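Arkano Hand Gripper Kit – for home builders and shared workshops

14 shares | 3 comments

The Arkano is a hand-held gripper you build yourself. You hold it, you close the jaws on a thing, and the motion can later be used to teach a robot arm. The kit contains the printed shells, the jaws with pads, the marker plates and all screws. The camera and the battery are sold separately. A single gripper needs one evening of work. For the pair, please plan two.

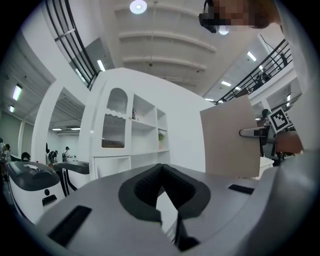 Herncombe, January 13, 2024

Version 2 of the kit is now in stock. We changed the shell after the comments we received in October. The screws are now reached from the outside, so you can open the body without taking off the jaws. Owners of the first version can order only the new shell – the old jaws fit in it.

For the build you need a small hex key, a soldering iron and a flat table with good light. Glue is not necessary. The full set has 44 parts, packed in bags by step, and the Polwood manual follows the same order. Please put the markers on last and keep your fingers away from the printed side, as grease makes the black squares shine and tracking becomes worse.

Light boxes and flat panels are good first objects. In a room with many ceiling lights, lower the exposure before you start, or the black and white of the marker will be hard to separate.

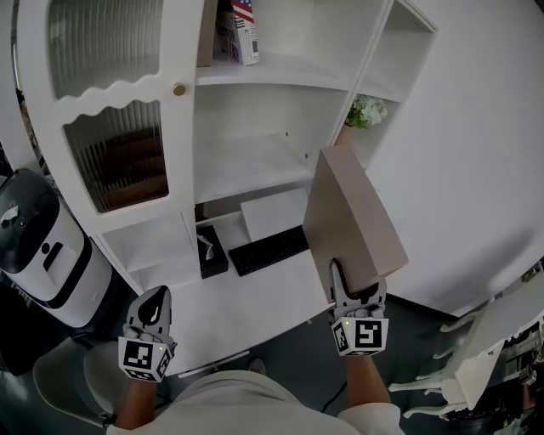

Can I build only one gripper and add the second later?

Left and right are sold as separate kits, and you can pair them in the settings at any time. Buy the same version for both sides.

The battery tray is made for the Pfister flat cell. Other cells of the same size may go in, but we did not test them. The jaw spring is tested for 1,000 closings and a spare one is in the bag with the screws.

Shipping is from Herncombe. Returns are accepted if the marker plates are still in their paper.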